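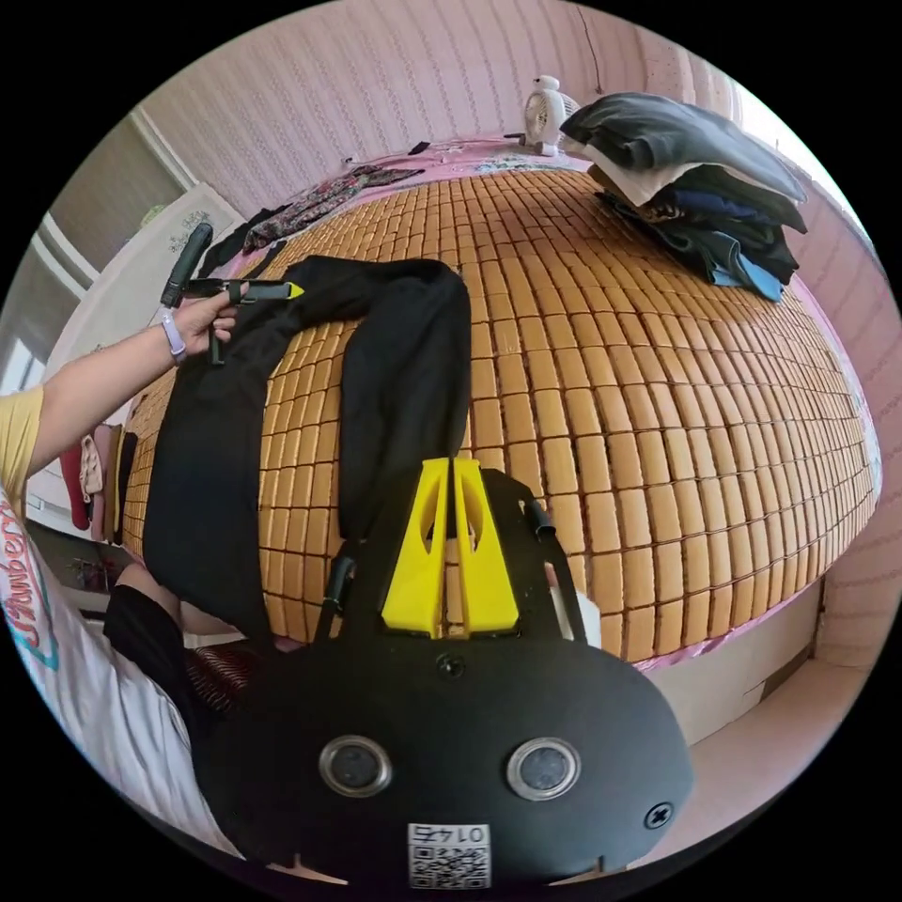

*Summer bedding: a bamboo tile mat, with something long and black folded on top.*

# Yorath bedroom fan

**£198, mains plug fitted, delivery from our Stumport shop**

I've been selling fans at Warkgate for longer than I care to admit, and the Yorath is the one I took home and didn't bring back. It's a floor-standing fan made for bedrooms, so it's quiet, it's dim, and you can find the buttons in the dark without knocking a glass of water over (I have done this with other fans, more than once).

Most fans are built for a shop floor or a kitchen and then somebody adds a "sleep mode" that beeps at you when you turn it on. The Yorath doesn't beep. I know that sounds like a tiny thing to lead with, but if you share a bed with a light sleeper you'll understand completely! There's a soft click when you turn the dial and that's your lot.

## What it's like to live with

The dial has five speeds. One is barely there, more of a drift than a breeze, and it's where mine sits most of the night. Two and three are for proper muggy evenings. Four is lovely if you've just come in from the garden. Five will have the post off the chest of drawers, so I only use it for ten minutes at bedtime with the window open, to shove the day's heat out.

People ask me where to put it and I always say not straight at your face. Stand it near the foot of the bed, tilt the head up a touch and let it sweep. If you get a cooler side of the house in the evening, try it by the door instead and pull that air through. It's worth playing about for a couple of nights before deciding you don't like it.

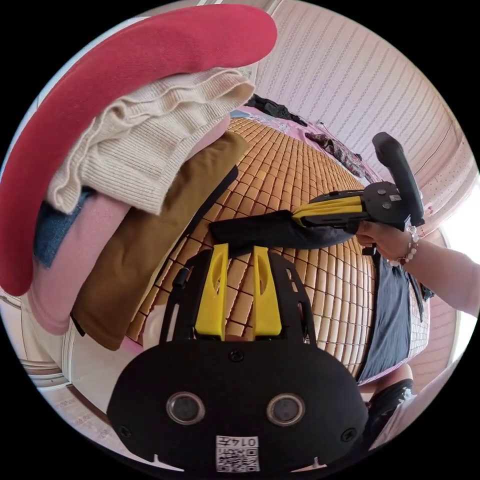
Bedding matters as well, more than most people think. A fan can't do much for you under a thick duvet with a synthetic cover, and I've had customers ring up ready to return one and then sort the whole problem out with a cotton sheet. Bamboo mats are nice in a heatwave if you like a firm bed. I'm a linen person myself, but it does need a fair few washes before it stops feeling like a tea towel.

## The details

| | |
|---|---|
| Model | Yorath 518 |
| Motor | Dronovach, brushless |
| Speeds | 5, on a dial |
| Timer | Up to 12 hours |
| Sweep | Side to side, can be switched off |
| Tilt | By hand |
| Base | 500 mm across |
| Colours | Chalk, moss |
| Guarantee | Three years |

Do get the tape measure out for that base. It's wider than it looks in the shop, and if you've got a narrow gap between bed and wall it may not go. The weight is all down low, which makes it nice and steady on carpet but a bit of a lump to carry upstairs.

## Things I'd change

The lead could be longer. I've moaned to Yorath about it and the answer so far is a polite maybe. The moss colour is also a good bit darker than the name makes you think, nearly a bottle green, so if you want it to disappear against a pale wall go for the chalk.

And there's no remote. Some people are really put off by that and I do get it, but I'd only lose it in the bedclothes.

## Cleaning

Unplug it, undo the clip at the back and the front grille lifts away. Wipe the blades with a damp cloth, let everything dry, and pop it back together. I do mine at the start of June and again before it goes in the cupboard. If you've got a hairy dog you'll want to do it more often!

## Ordering

Chalk is in stock. Moss comes in small batches, so drop us a line first if you've got your heart set on it. You're welcome to come and hear one running in Stumport; we keep it in the back room where it's quiet enough to judge. Spare grilles and feet are kept behind the counter, just ask for the 518 ones as the older feet don't fit.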